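We use essential cookies to keep this site working. Sign up for the newsletter and get one new tip page every month. No thanks / Sign me up

Sports jerseys: how I wash them, dry them and get them off the couch

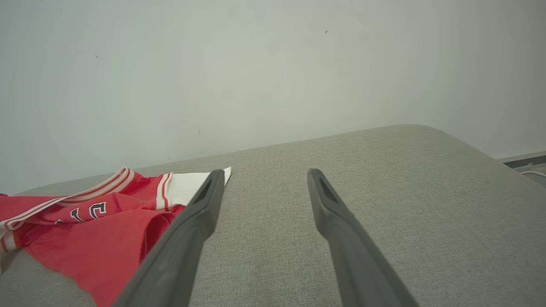 I have been washing team shirts for 11 years now and I've ruined my share of them, so most of what follows I learned the expensive way. We had a gorgeous green Hartley shirt once that went through a hot dryer and came out with half the number stuck to the back of the neck. I still think about it!

First thing, get the jersey off the furniture the same day. I know, I know. Ours land on the sofa the second everybody walks in, and mesh fabric left in a heap seems to hang on to the smell (so does the cushion, come to that). I keep a hook by the back door now and it catches maybe half of them.

Turn it inside out before it goes in the machine. Printed letters don't like rubbing against zippers, and velcro is even worse – it will snag mesh in one wash. Cold water, gentle cycle, and about half the detergent you think you need. Skip the fabric softener. It leaves a coating on that slick kind of fabric and the smell comes back faster.

If it's really ripe, soak it first. I use 8 cups of cool water with one cup of plain white vinegar in the utility sink and leave it half an hour, then rinse. Don't mix the vinegar with bleach, ever.

Red shirts with white trim are the ones I worry over. Wash them alone the first few times and don't let them sit wet in the washer, that's when the white goes pink. I pull mine out the minute it buzzes. A color catcher sheet helps too.

Dry them flat or on a fat plastic hanger, out of the sun. No iron on the lettering! If the creases bother you, hang it in the bathroom while somebody takes a long shower.

And the couch. Ours is a Pundside, light gray, and a damp red shirt on it makes me nervous every time. If some color does rub off, blot with a white cloth and cold water, working from the outside in. Don't scrub, you'll fuzz the weave. Check the care tag before you use anything stronger – some fabrics can't take water at all.

Comments (3)

bleacherfan: Does the vinegar soak work on shin guards? Asking for my entire garage.

mudroom6: I put mine in a mesh bag with the shorts and the lettering has lasted almost 6 seasons. Line dried, never the dryer.

two_left_cleats: Tried the shower thing in May with a goalie shirt, worked great on the sleeves, not so much on the collar.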